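Titora passes surveillance audit, supplier scorecards to change from April

December 27, 2020

Quick one before the break. The surveillance audit at the Titora machining site is done and the certificate stays in place. No major findings. Two minors, both on paperwork: a calibration label out of date on a height gauge in goods-in, and a training record signed in the wrong box. Both closed before the auditor left.

Most of the two days went on traceability. The auditor picked job 3043, a batch of 211 turned bushes for Clikach, and asked to see everything back to the mill certificate. Took the team eleven minutes to find it all. Last year it was most of a morning, so the new filing is paying its way.

Silvana Xavier, quality manager, was pleased but not resting on it. "The parts were never the worry. It was whether we could prove what we did, on the day, with someone stood there waiting. We could. The gauge label annoyed me, I'd walked past it all week."
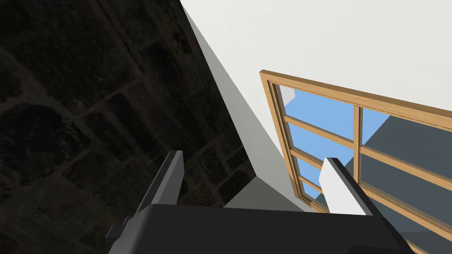 Also confirmed this week, the changes to supplier scorecards. From April every approved supplier gets a score out of 100, sent monthly instead of quarterly. Delivery and quality carry the same weight. Late paperwork now counts as a late delivery, even if the goods turn up on time. Some grumbling about that one already, but it stays.

Sumampouw, who do our plating, have been on the new scheme as a trial since the summer and say the monthly figure is easier to act on. Omum join next for heat treatment. Everyone else will get a letter in the new year with thier current score and a named contact in purchasing.

Suppliers who drop below the pass mark two months running will be asked for a written action plan. It isn't a removal notice. Purchasing will ring first.

Revised supplier manual goes out with the letter, section 4 is the bit to read. Concession requests still go on the old form untill the new one is approved, please don't send them by plain email as they get lost.

Goods-in is shut over the holiday, deliveries by prior arrangment only. Questions on the audit to Silvana, questions on scoring to purchasing.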